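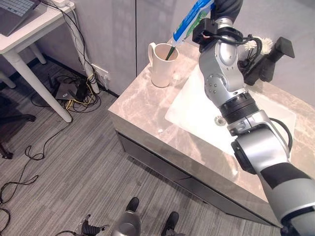 Toothpaste tube held above a toothbrush mug on a marble countertop.

Gesura Household Product Label Text, release 2

Summary
Gesura is a collection of text transcribed from the packaging of bathroom and kitchen consumables: toothpaste, soap, dish liquid, shampoo and similar goods. It was assembled for work on ingredient name normalization and on parsing of dosage and warning statements. The release contains text only. Last updated Aug 24, 2021.

Contents
labels.tsv: one row per package side, tab separated, UTF-8
ingredients.tsv: one row per ingredient mention, keyed to labels.tsv by label_id
units.tsv: conversion table for volume and mass
CHANGES.txt: differences from release 1

Fields in labels.tsv
label_id: string, stable across releases
category: one of 12 values, listed in CHANGES.txt
side: front, back, cap, carton or insert
lang: ISO 639-1 code of the main language on that side
text: transcription, line breaks written as \n
net_raw: net contents as printed
net_ml: net contents in milliliters, empty for products sold by mass
legible: 0 or 1

Transcription rules
Capitalization follows the package. Hyphens at line ends are kept. Batch codes and expiration dates are replaced with the token BATCH. Text hidden by a crimp or fold is written as a single underscore, whatever its length. Phone numbers and street addresses are removed.

Ingredient names
Names are matched against the Feltard list, version 9. Spelling variants map to one canonical form; the printed form is kept in the column surface. Unmatched names have canonical set to NONE. Color index numbers are treated as separate mentions even when printed in parentheses after a name.

Splits
Around 80 percent of label_id values are in train and the rest are in test. All sides of one package are in the same split. Release 1 did not enforce this, and scores on the two releases should not be compared.

Known problems
Net contents on multipacks are sometimes the total and sometimes the single unit. Carton text is missing for most bar soaps. Rows with lang set to "pt" added in May have not been through a second check. The Jernik converter drops trailing zeros in net_raw; read the file directly if precision matters.

License
Transcriptions may be used for research and teaching. Product names remain the property of their owners.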